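Home | Visit Us | Open Day | FAQ | Getting Here
Print this page | E-mail this page

Open Day at the Flureo Workshop: Your Questions Answered

Thank you so much for all the kind messages about our June open day. Many of you wrote in with the same questions, and several of you wrote in with the same question twice, so we have gathered the answers in one place.

Do I need to book?
Yes, please. The workshop in Pultmont is smaller than it looks from the street, and we take visitors through in groups of 15. We welcomed 320 people last time, and the ones who had booked had a much shorter wait.

What will I see the robots doing?
Mostly laundry! Visitors are always a little surprised by that, but we think cloth is one of the loveliest problems there is. A towel never lies the same way twice, and a robot arm has to work out where to take hold of it. Our laundry demonstration is called Brudus, and it is all about picking up towels and sorting them into baskets.
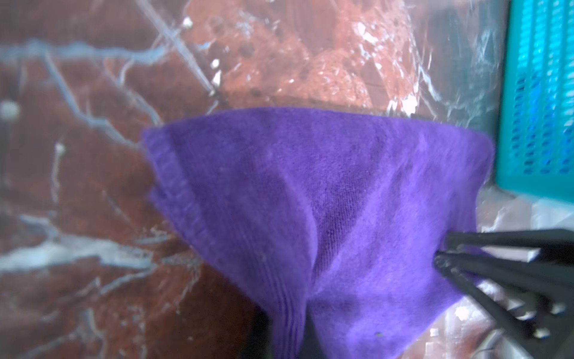 We use ordinary household towels in several colors and thicknesses, and you are welcome to bring one of your own (clean, please) and ask the operator to give it a try. The fluffy ones tend to draw the biggest crowd.

Does it ever go wrong?
Oh, certainly, and we don't hide it. Towels get dropped, corners get missed, and now and then a basket gets nudged along the floor. The operator will happily tell you what happened and start again — children seem to enjoy those moments most of all.

How close can we stand?
There is a line on the floor, and we ask everyone to stay behind it while the arm is moving. The view from the small camera at the gripper is shown on a big screen, so even the folks at the back can follow along.
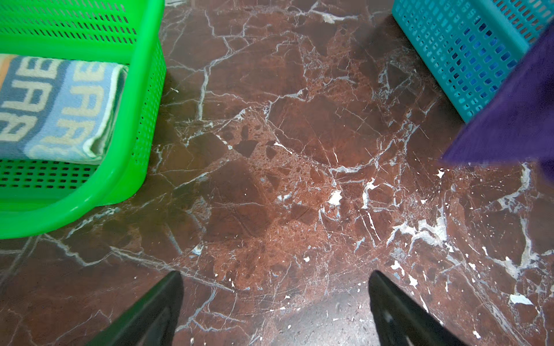 Gripper open over the marble floor, with a folded towel in the green basket and a purple cloth over the turquoise one.

How long does a visit last?
The laundry demonstration runs around 10 minutes, with time for questions afterward. Most families then wander over to the Guerreiro room, where there are tables to sit at and a few hand-operated grippers to play with, and they stay as long as they like.

Is it suitable for young children?
It is. The arm moves slowly and isn't very noisy. Strollers are fine on the ground floor, but please leave them by the coat racks if your group is a full one.

Can I bring a school class?
We would love that. School visits are arranged separately from the open day, so send us a note with the age of your students and a couple of dates that suit you.

How do I get there?
Bus 41 stops across the street. Parking is limited, so do share a ride if you can.

Page last updated 21 Dec 2020
Contact us | Copyright Flureo Workshop, Pultmont | Back to top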